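Moving the heating schedule off the vendor cloud

Posted 2024-08-31

The thermostat in this house was an Atener unit that needed its maker's server for everything except the up and down buttons. In March the server stopped accepting schedule edits. The unit kept running the last schedule it had, a winter one with a 5:30 warm-up, and I spent a month overriding it by hand. I have now replaced the control side with parts that run on the local network. These are the notes, mostly so that I can find them again when something breaks.

Starting point: gas boiler, hot water radiators, one zone, two-wire 24 V call for heat. No cooling. The old unit closed a relay across the two wires and that was all it did electrically. Anything with a dry contact relay can stand in for it.

I considered three ways to do this. The first was another cloud thermostat, which I ruled out for the obvious reason. The second was a plain programmable thermostat from the hardware store. That would have worked and I would recommend it to most people. I wanted logging and outdoor reset, so I went with the third, a relay board in the basement and separate temperature sensors upstairs.

The relay board is a Manninen two-channel unit. It takes 24 V AC directly, so it runs from the existing transformer. The second channel is unused. The sensors are Vureo, battery powered, one in the living room and one in the upstairs hall. The controller is an old thin client with no fan that used to be my backup machine. It draws very little and sits on the shelf over the laundry sink.

Sensor placement took longer than the wiring. The old thermostat was in the downstairs hall, on an inside wall that backs onto the chimney chase. When the boiler ran for a long stretch the chase warmed up and the wall read high. The result was a house that shut its heat off early on the coldest nights. I had blamed the boiler for this for years. With the new sensor on the living room side, away from the chase and out of the sun, the reading follows the room.

The living room sensor first went on the media shelf at sitting height. It read high every evening. The TV vents out the back of the cabinet, and the shelf gets the warm air. I moved the sensor to the bookcase on the opposite wall and the evening bump went away from the log. 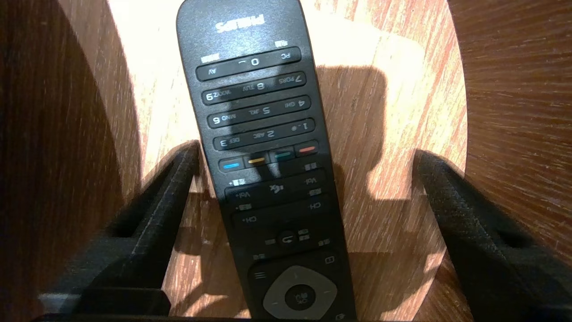 The Philips remote, number keys and all.

A word on the log. Each sensor reports when its reading changes by a fifth of a degree or when ten minutes have passed, whichever comes first. Everything goes into one flat text file per month, with a time stamp, a sensor name, and a value. I tried a database first and gave up on it. Text files can be searched with tools I already know, and a summer month for one sensor came to a few hundred kilobytes.

The control logic is a short script. Every minute it reads the latest temperature, compares it with the target, and sets the relay. The differential is one degree. Minimum run time is eight minutes and minimum off time is six, to keep the boiler from short cycling. If the living room sensor has not reported in 30 minutes, the script uses the upstairs hall sensor with a fixed offset. If neither has reported, it opens the relay and sends me a message.

That last behavior has a problem in January. A failed sensor should not be able to freeze the pipes. So there is a second, fully independent control: a mechanical thermostat wired in parallel with the relay board and set to 50 degrees. It has no network, no battery, and no software. If everything else is dead and the house drops to 50, it closes and the boiler runs. It cost less than one of the sensors. If you copy only one part of this setup, copy that one.

Siwan James asked in the comments on the previous post whether the parallel wiring is safe. For a two-wire dry contact call it is, because either switch closing makes the same circuit. If your system has a powered thermostat with a common wire, or a heat pump, it's a different job and you should look up your own wiring diagram first.

Range was a minor issue. The upstairs hall sensor dropped out several times a day until I moved the receiver off the thin client's rear port and onto a short extension cable. The port sits right next to the power supply, and I assume noise from the supply was the cause. I didn't measure it. Since the cable went in there has been one gap in the log, and that was me changing a battery.

Outdoor reset is not finished. The plan is to lower the boiler water temperature when the weather is mild, which this boiler supports through a separate sensor input. Dwynwen Penry has the same boiler and sent me her resistance table for that input. It disagrees with the one in my manual at the cold end. Her manual is a later revision, so I will check both against a real sensor in a bucket of ice water before I connect anything.

Total for parts was $92, not counting the thin client, the wire, or the relay board, which I already had from the greenhouse project. The old thermostat is in a drawer. Its screen still works and it would make a decent wall clock if it could be told the time without the server.

Still to do: label the wires at the boiler, patch the holes in the hall where the old base plate was, and write a proper page of instructions for whoever is home when I am not. At the moment the instructions are a sticky note that says to turn the dial on the beige one.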